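Review: the Mellum kids' day bag, after one school term

By Nadiia Maksymiv

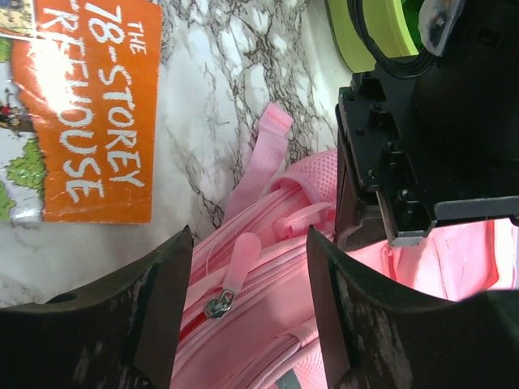 The Mellum (pink, naturally) with the current bedtime book.

I went back and forth on this bag for most of February. My daughter is seven, and her old backpack had given up at the zipper, and she had Opinions about what came next. It had to be pink. It had to fit her library book without bending the corners. It could not have a cat on it, because a girl in her class already has the cat one. So that narrowed things down!

We ended up with the Mellum, which is the smaller of the two kids' bags that Isden makes. The bigger one is called the Skoryk and I did try it on her in the store, but it hung down past her bottom and she walked like a turtle. The Mellum sits where it should.

First, the color. I was worried it would be that hot neon pink that looks grubby in a week, and it's a softer one than I expected. It does show marks. Ours got a splash of tomato soup on the front and I dabbed it with dish soap and an old toothbrush, and most of it came out. If you look for it you'll find it. I've stopped looking for it.

The webbing is my favorite part, which I know is a strange thing to get excited about. On her last bag the straps frayed at the ends and I kept singeing them with a lighter like I was on a camping trip. The Mellum has a woven strap with the end folded over and stitched into a tab, and it's still holding fine. No fuzz. She drags this thing down the driveway by the strap every afternoon — I've asked her to stop, she has not stopped — so I'd call that a decent test.

Now the book question, which is really why I'm writing this. We're working our way through the Treehouse books and right now it's The 78-Storey Treehouse, which goes everywhere with us. It rides to school, to swimming, to my mom's, and then back onto the kitchen counter where it lives between chapters. It slides into the main pocket flat, and the cover corners have come through with only a bit of wear (and I blame the swimming pool bench for that, more than the bag). A big picture book is a tighter fit. You can get one in, but you have to angle it and then the zipper grumbles.

Lunch is where I'd take off a point. We use a round lime-green container for snacks, and round things and this bag don't get along. It takes up the whole bottom, and then the book has to go in on top and leans over. A flat box would work better. I'm not buying another set of lunch boxes though, so for now the green one gets carried separately on days when there's a lot of stuff. There's a side pocket but it's skinny. Water bottle, yes. Anything else, forget it.

Other small gripes: the lining is dark, so I can never find the house key in there. And the name label inside is tiny. I wrote our last name on it and ran out of room at the "y."

I also looked at the Vastura one that a couple of moms at pickup swear by. It has a nicer zipper, I'll give them that, and a lighter lining. But it's stiff, and it doesn't squash down when it's empty, and we have exactly one hook by the door for everybody's coats and bags. The Mellum folds over on itself and hangs there without knocking anyone's hat off.

Would I buy it again? Yes, for a kid in the early grades who carries a book, a sweater and a bottle. For an older kid with binders, go try the Skoryk and see how it hangs. My son is asking for one now too (green, please, no pink anywhere) so I guess we'll be back at the store before summer. I'll update this if the zipper goes.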